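What the Arms Don't Come With

When the folks at Plerkard first sat down to plan a kitchen helper, they did what most of us would do and started with the price of the arms. It was a fair place to begin, and I'd have done the same, but by June the arms were the one line in the budget that hadn't moved. Everything else had grown: the table, the rails, the spare cables, the dishes (yes, dishes are a budget line, and a mug needs a backup or three).

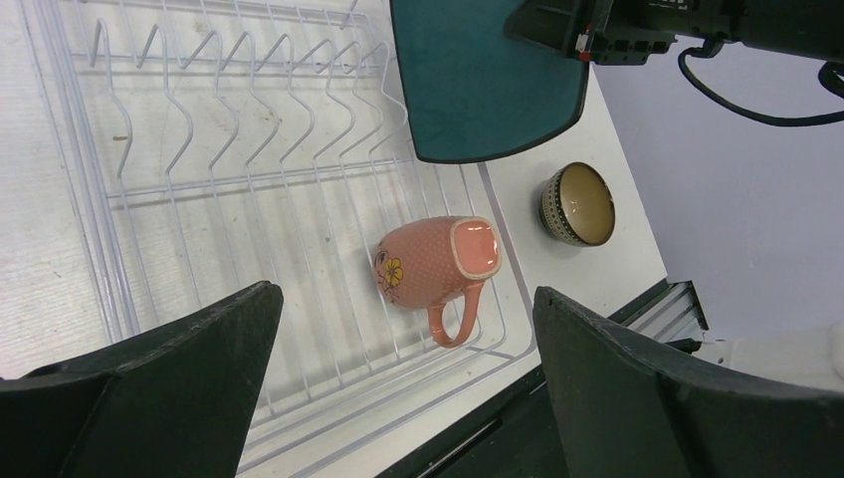
Small parts are where a first-time buyer gets caught. Plerkard set aside $2,022 for cables, fingers and mounting hardware, thinking it would last the year, and nearly all of it went in seven months. The supplier, a friendly little shop called Kongkaew, had warned them that gripper fingers wear like shoe soles, and I gather the warning was filed somewhere very safe and not looked at again.

The team over in Flonthorpe went about it differently and bought two of every wearing part on the first order. It made for a painful invoice, but their Hevton project hasn't lost a week to the mail yet, and they talk about that with real pride!
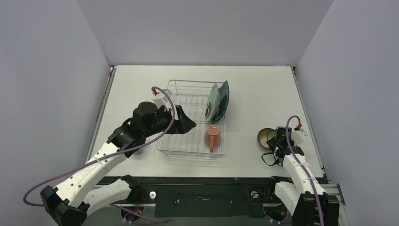

Should a small outfit buy one arm first and add the second later?

Buy both together if the job needs two hands, and price the table and base for the pair from day one. Adding an arm later often means a new base, and you'll pay for shipping all over again.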